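Hollenstein bread knife, nine months in

Posted 18 September 2025 in Kitchen

I bake two loaves a week, more when my sister's kids are over, and for years I cut every one of them with a serrated knife that came free with a set of pans. It didn't cut so much as worry at the crust until something gave. The bottom of each loaf got squashed flat, the slices came out shaped like doorstops, and the counter looked like a birdfeeder had exploded. My husband started tearing pieces off by hand (he claims it's rustic).

So last December I bought the Hollenstein, the long one with the offset handle. I'd been circling it for ages. It was 100 dollars at the kitchen store downtown, and I know that's a lot for a knife that does one job. Yaowalak Kaewmanee, who taught the sourdough class I took at the community college, had one in her bag and let us all have a go on a really dark, blistered country loaf. I went straight through it. I think I said "oh!" out loud. That was me sold.

First impressions

It's bigger than you expect. Measure your drawer before you buy, because mine doesn't fit in the drawer at all and lives on a magnetic strip by the window now. The weight is nice, a bit handle-heavy, and the offset means your knuckles don't bang on the board when you get to the bottom crust. If you've ever skinned a knuckle on a cutting board you'll know how much I love this.

The teeth are wide and kind of rounded, more like waves than points. I was suspicious of that. My old knife had nasty little pointy teeth and I figured pointy meant sharp. But the wavy ones glide, and they make way fewer crumbs. Still some crumbs! It's bread. But I can sweep them up with one hand now.

What it's good at

Big crusty loaves, obviously. Also bagels, which used to scare me a little, and a soft milk bread that I'd always had to leave until the next day or it would collapse under the blade. I cut one while it was still a bit warm (don't tell Yaowalak) and the slices stood up on their own.

Tomatoes, too. I know you're supposed to use something smaller, but in August when I've got a whole windowsill of them I just grab whatever's on the strip, and it takes paper-thin slices off a really ripe one without making soup. It's also my favorite thing for leveling a cake. My friend Ilona Szénási makes wedding cakes and she borrowed it for a weekend and I had to ask for it back. Twice.

What it's not good at

Anything small. Rolls are awkward, with all that blade waving around past the edge of the board. I tried it on a pineapple and it was fine for the top and bottom and hopeless for going around the sides. And please don't use it on frozen bread. I did, once, on a loaf I'd forgotten to slice before freezing, and the blade skated sideways and took a chunk out of the loaf next to my thumb. Thumb's fine. Lesson learned, I slice before I freeze now.

Left-handers, take note: the teeth are ground on one side only. My brother-in-law Callum is a lefty and every slice he cuts wanders off to one side, so he ends up with a wedge. I tried it left-handed to see and yep, same thing, though I cut like a toddler left-handed so maybe don't go by me.

Compared to the cheaper one

Before I spent the money I borrowed a Stestard from my neighbor for a couple of weeks. It's less than half the price, straight handle, pointy teeth, and for sandwich bread you would not care about the difference. It's lighter and it fits in a drawer! Where it lost me was the bottom crust. It would get most of the way down and then sort of stall, and I'd have to saw away at the last bit with my knuckles on the board. If you mostly buy soft bread, get that one and spend the rest on butter.

Looking after it

The box says hand wash and I do, mostly. It has been through the dishwasher when I had guests being helpful, and the only damage I can find is that the handle went a little dull near the blade. I rubbed some board oil in and it looks OK again.

Sharpening is the big question with serrated knives. You can't run it through one of those pull-through gadgets, it'll chew up the teeth. Hollenstein has a mail-in service but you pay the postage and you're without your knife for a while, so I haven't tried it yet. After nine months it's a tiny bit less eager on the very first stroke into a hard crust, and then fine after that. I'm going to hold out until after the holidays.

The sheath it comes with is flimsy. Mine split along the seam by spring. I use a folded dish towel and a rubber band when I take the knife anywhere, which looks a bit alarming on the bus.

Would I buy it again?

Yes, if I was still baking as much as I am. I'd want a better sheath for the money and I'd love a version that's a couple of inches shorter. But I use it every single day, and my lunch sandwiches finally have two sides the same thickness. If anyone has used the mail-in sharpening, let me know in the comments how long they kept your knife. Next up I'm testing bread boxes, and the first loaf went into one of them this morning. 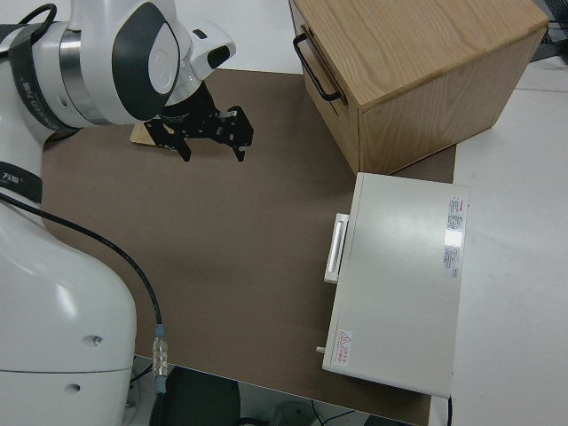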